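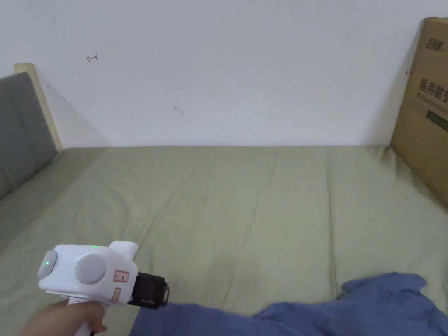
2 April 2023

Vendel cloth set, left/right sync. Spent the morning on the time offset between the two grippers. The head camera is the reference clock and both wrist streams get resampled onto it. The left one was still lagging by 2 frames after the last merge, so I moved the correction out of the loader and into the export script. Reran all 60 episodes.

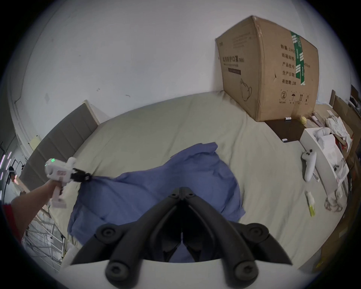 Offset is now zero on every episode I plotted. Two episodes have a dropped stretch in the right pose track and I excluded them by hand. The exporter should do that by itself - added to the list.

Next was the grasp labels. They come from jaw width alone, and with thin fabric the width at closure is nearly the same as fully shut. Tried a threshold on width plus closing speed. Better, but it still misses when the cloth slips out slowly.
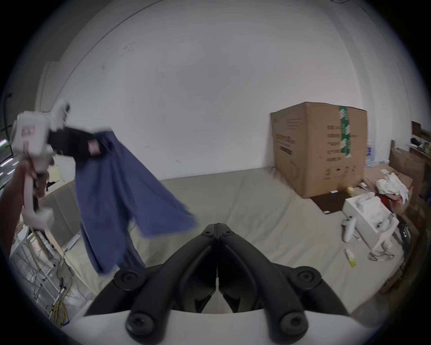
Kanini Mrema thinks the threshold is a dead end and would sooner train a small classifier on the wrist crops, with the July labels as a start. She also asked that the raw width stay in the export whatever we pick.

Fine by me. Raw width stays in as its own column. 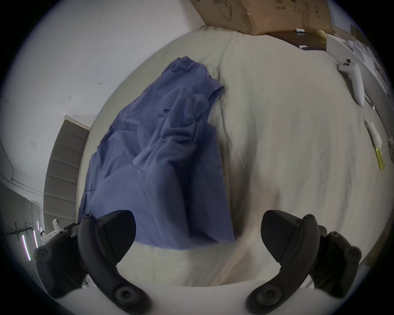
Policy run started on the Ormsby machine, batch 8, action chunks as before. Training split comes to 3136 windows after the exclusions. Reijo has the old checkpoint if we need to compare.

To do: gap check in exporter, crop size for the classifier, ask Reijo about the blur filter.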